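The Table by the Door

Every household I have known has one surface that collects things. In my parents' house it was the top of the freezer. In mine it is a folding table near the back door, and for most of the last 14 years I have been told I should clear it. I would like to argue for leaving it alone, or mostly alone.

The usual advice says that everything should have a place, and that a thing out of its place is a small failure. Food goes in the pantry, books go on a shelf, papers go in a file. I followed that for one winter in our first apartment on Stinum. I put things away the minute they came through the door, and then I forgot I owned them. We bought ketchup three times before November was over. There was nothing wrong with the shelves. I just never looked at them.

A table is different because you walk past it. If the snacks and the sauce are lying there next to the new calendar, you know you have snacks, sauce and a calendar that still needs a nail in the wall.

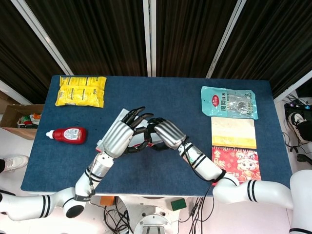
My neighbor Shanti Prajapati disagrees with me about this, and she has a point. Her rule is that groceries and paper should never share a surface. Paper gets stained, she says, and food gets lost under it – she once found a packet of lentils from the Pathak store under 2 months of mail. Her own kitchen in Barnidholm is very neat, and she can put her hand on anything in it. She also spends the first hour of every morning keeping it that way. I asked her if she enjoyed that hour and she said yes. I believe her. I would not enjoy it.

What I do accept is a limit. A table that never gets cleared stops working, and you stop seeing it the same way you stop seeing a shelf. So I clear mine every 7 days, in the evening, after the dishes. Anything opened goes to the kitchen. Any book I haven't picked up goes back to its shelf. A box on the floor beside it takes whatever is going to someone else.

It is a modest system and it would not suit a family of six. But I think a lot of people feel bad about a table like this when it is doing a fair amount of work for them. They should get a cloth for it that can take a spill, and let it fill up again by the end of the week.

Related
Do You Need a Second Pantry?
Why I Stopped Buying Storage Bins
16 Feet of Shelf and Nowhere to Put a Book
Mikitz Market: What to Carry Home and What to Have Delivered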